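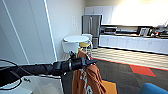 I've been using the Samley head camera for most of August, collecting examples for a cloth-handling model, and I think I've done enough with it now to say who should buy one. Our task is simple on paper: pick up a T-shirt, put it somewhere, take it off again, repeat until you hate T-shirts. I like odd places to hang things, so it isn't all rails and chair backs, and an orangey cloth with white print draped over a black rubber handlebar grip is exactly the sort of example I'm after. The folds at the top stay readable even with strong light coming off the kitchen cupboards behind, though those cupboards do wash out a bit.

Comfort first. The strap is fine for 30 minutes, then you start noticing it. Kiros Alemayehu has done longer stints than me and swears by a thin beanie underneath (I tried it, too hot!). The battery gave me eight short sessions before it needed charging, and it charges quickly enough over lunch.

The Fikari software that comes with it is where I got cross. Starting and stopping a clip is one button, lovely, but labelling is a slog, and when I imported my first 319 clips it put them in the wrong order. Mulugeta Kahsay wrote us a little script to sort them by time – we still use it every evening. The old Dobos kit we had before was heavier and uglier but never did that.

We want 3000 examples before we retrain, and I'd happily do the rest on the Samley. The wide view is the main reason. You get the cloth and plenty of the room with it, and I'd much sooner train on a proper messy background than a plain backdrop.

Four stars from me. It loses one for the software, and the carry case is rubbish too – the zip went in the first fortnight.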